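Home Routes Tickets Guides Contact

Search guides Enter a stop or route number Go

How to comment on a proposed bus stop change

When an operator or the council wants to move, merge or remove a bus stop, there is normally a period when the public can comment. This guide covers the steps, using the Feltberg Road proposal on route 268 as the working case.

1. Find the notice

Notices are fixed to the stop itself and put on the council's travel pages. Look for the reference number, the closing date and the name of the officer dealing with it. The Feltberg Road notice went up in June and allows 30 days for comments. Take a photo of the whole notice so you have the wording to hand.

2. Check what is being proposed

Read the plan as well as the summary. A stop described as "relocated" may be moving a few metres or to the far side of a junction. At Feltberg Road the new stop would be about 90 metres further on, past the Veretti garage and round the bend from the present shelter.

Walk the route between the old stop and the new one. Note kerbs, crossings, slopes and street lighting. If you can, do it once in daylight and once after dark.

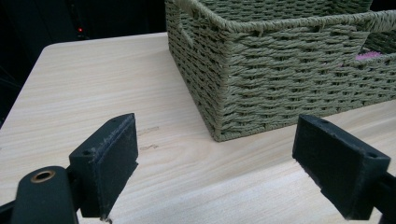

Keep all your papers for the comment together from the start. The notice, the plan, your walking notes and any timetable leaflets soon get separated, and you will need to quote from them. A rectangular woven basket like the green one on the table does the job, and so does a box file or a large envelope. Write the reference number on the top sheet of everything.

3. Record how the stop is used

Pick two or three times of day and stand at the stop for half an hour each time. Write down the time each bus arrives, whether people get on with pushchairs or shopping, and whether anyone needs the ramp. A Friday afternoon is useful if there is a school or market nearby. 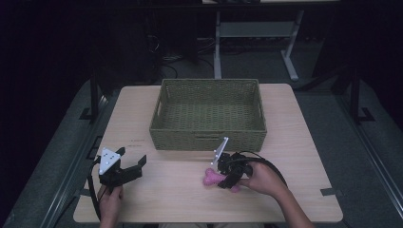 Do not ask people for their names or addresses. If another passenger wants to comment, give them the reference number and the closing date so they can write in themselves. Separate letters are usually logged as separate responses, while a petition may be logged as one.

4. Write your comment

Keep it to a page. Put the reference number and the name of the stop at the top, then say whether you support the change, object to it or would accept it with alterations. Give your reasons in order, with the strongest first. Suggest an alternative if you have one, such as keeping the present stop and moving the parking bay.

5. Send it and keep a copy

Email is quickest. If you post your comment, allow several days and ask for proof of postage. For Feltberg Road, write to Lautaro Gallardo in the Prurnix area transport office. You should get an acknowledgement within 14 days. If you don't, ring and ask for one, quoting the reference.

The decision report is published before the final order is made. It lists the points raised and the officer's reply to each, so check that yours is there.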